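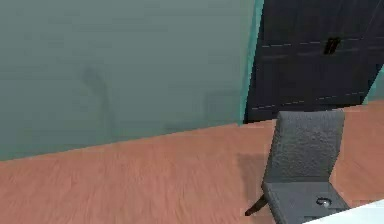

Pre-run checklist for the gripper comparison, simulated bench

Filled in on a Wednesday, coffee in hand, for the Jullside versus Wundent trials. Same list I used for the arms in April, with the camera section made longer because that's where I got burned. Marks are OK, FIX (sorted before the run), WATCH (run anyway, keep an eye on it) and NO (don't start). My comments go under each item, and yes, they ramble a bit.

What's being compared: the Jullside two-finger parallel gripper and the Wundent three-finger one, both on the Valbridge arm model, both driven by the Siddiqui controller. 100 pick attempts per gripper per room. The arm doesn't get swapped between grippers, only the tool.

SECTION A – The room

A1. Room loads fully, no missing surfaces. OK
Loaded first time. I went around all of it with the free camera before touching anything else. The corner with the gray-green wall and the dark panel is the plainest room in the set and I like it for exactly that, there's hardly anything to bump into.

A2. Floor is solid and level. OK
Dropped a test cube in three spots and it stayed put each time. The wood texture is only a picture on a flat plane, so don't expect the planks to do anything to friction. I did expect that once. Lost an afternoon.

A3. Chair stands on the floor, legs not sunk in. OK
The leg tip sits on the boards the way it should. Please check this from low down, next to the leg! From up above a leg that's buried a little looks the same as one that isn't.

A4. Seat collision shape matches the seat you see. FIX
It was floating slightly proud of the gray fabric, enough that the object hovered when I got in close. I rebuilt the shape from the mesh and re-saved the room. If you pull an older copy you'll get the old shape back, so look at the save note first.

A5. Chair is free to move when pushed. WATCH
It's set to movable with a sensible mass. The Wundent comes in wider and can nudge the backrest on a bad approach. I want to know when that happens, so I've left it movable and turned on the contact log for the chair. If you pin it in place your numbers will look lovely and mean very little.

A6. Wall and panel have collision on. OK
Ran the forearm gently into both. It stopped at both.

SECTION B – The object

B1. Object is on the seat and at rest before the clock starts. OK
The small silver round thing (everyone calls it the button, I've given up) settles in well under a second. The script now waits for it to go still before starting the attempt. Earlier it started the timer right away and a slow settle counted against the gripper, poor thing.

B2. Start position is randomized within the seat. OK
The spread is fine. It favors the middle a touch. I compared seeds for both grippers and they get the same positions in the same order, so at least it's fair to both.

B3. Object mass and friction are filled in, not left at default. FIX
Friction was at default. Default is very grippy, and with that setting both grippers could practically sneeze on it and win. Put in the value from our bench notes and re-ran the warm-up.

B4. Object is small enough to be a real test. OK
Oh, it is. Low, round and shiny, flat on a soft-looking surface. The fingertips have to come right down to the fabric. The Jullside does this nicely because its tips are thin, and the Wundent has to think about it.

SECTION C – Cameras

C1. Working view shows the object with nothing in front of it. OK
Clear line to the seat from above and a bit behind the chair. There's a bright white surface in the bottom right corner of the view that overlaps part of the seat, but the object sits clear of it. Do check this again after any camera nudge. It wouldn't take much.

C2. Exposure doesn't blow out the highlight on the metal. WATCH
There's a bright spot on top of the object and the rim goes dark. The detector was trained on duller parts and sometimes puts its center on the highlight instead of the middle. It's a small offset, fine for the Wundent, a little annoying for the Jullside. I'm not retuning it for one gripper. Both get the same picture.

C3. Shadows are on and look reasonable. OK
Soft grayish one on the floor to the left of the backrest, and a tall dark smudge on the wall that looks sort of like a floor lamp. Neither one has thrown a detection so far. With shadows off the frame rate goes up nicely, but then you can't compare with the April runs, so leave them on.

C4. No false detections on the background. FIX
The little slatted fixture on the dark panel came up as a candidate object a handful of times in warm-up. I cropped the search area to the chair and a margin around it and it went away. The crop is saved with the room – don't retype it by hand, you'll get the corners swapped, I did.

C5. Wrist camera and working view agree on where the object is. OK
They agreed to within what I'd accept. The wrist camera loses the object in the last bit of the approach with the Wundent mounted because a finger swings across the view. Known thing, same in the other rooms.

C6. Depth readings on the seat are sane. WATCH
The mottled fabric is fine. The shiny top of the object gives me holes now and then, and the script fills them from neighboring points. If more than a few frames in a row have holes, stop and look.

SECTION D – Arm and controller

D1. Joint limits loaded for the Valbridge arm. OK
Read them back out of the controller and compared them with the sheet. All match.

D2. Home position is clear of all furniture. OK
Clear with both tools on. The Wundent is longer, so do this one twice.

D3. Stop command halts the arm mid-move. OK
Did it at slow speed and at trial speed. I know it's a simulation and nothing gets hurt! But the same controller code runs on the real arm down the hall, and I'd like the habit to stick. If this is ever a NO, the whole sheet is a NO.

D4. Force limit set at the fingers. FIX
The Siddiqui had the limit from the last tool still in memory. It doesn't clear when you swap grippers, you need to reload the tool file and then restart the session. Only reloading isn't enough. This is the item I'd put in red if this form had red.

D5. Approach height leaves room over the backrest. OK
The backrest is tall and upright. The default approach path wanted to come over it, so I raised the waypoint. Slower by a hair. Same waypoint for both grippers, again for fairness.

D6. Control loop holds its rate for a full block. OK
Ran 3,000 steps with logging on and no dropped ticks. Close your browser tabs first, you know who you are.

SECTION E – Gripper warm-up

E1. Jullside opens and closes to the commanded width. OK
Quick and repeatable. It's the one I'd pick for small flat parts on looks alone, which is why I'm not allowed to decide on looks.

E2. Wundent fingers close together. WATCH
One finger arrives a bit behind the other two. On bigger objects you'd never notice. On something this small it can push the part sideways before the grip closes. It's in the model as supplied, so I'm leaving it alone and writing it down.

E3. Warm-up picks done and thrown away. OK
53 warm-up picks between the two, none of them counted. I'm not writing the split or the success rate here, people start quoting it.

E4. Drop detection works. FIX
A part that slid off the seat onto the floor was being scored as "still held" if it landed behind the chair leg, out of the wrist camera's sight. It now checks object height as well. I re-scored the old log with the new rule and 217 attempts went through without an error.

SECTION F – Logging

F1. Every attempt writes its seed, tool, result and contact list. OK

F2. Disk space for the full set. OK
Video is the hog. The log text is nothing.

F3. Tool name in the log matches the tool on the arm. OK
I checked it after the restart in D4. Before the restart it said Jullside with the Wundent on, so there you go.

RESULT: cleared to run, with A5, C2, C6 and E2 on watch.

Left to do before the next room: save the crop from C4 as a template, ask for a duller version of the object so I can see how much of C2 is the shine, and get D4 moved to the top of this list. Jullside block goes first, Wundent after lunch.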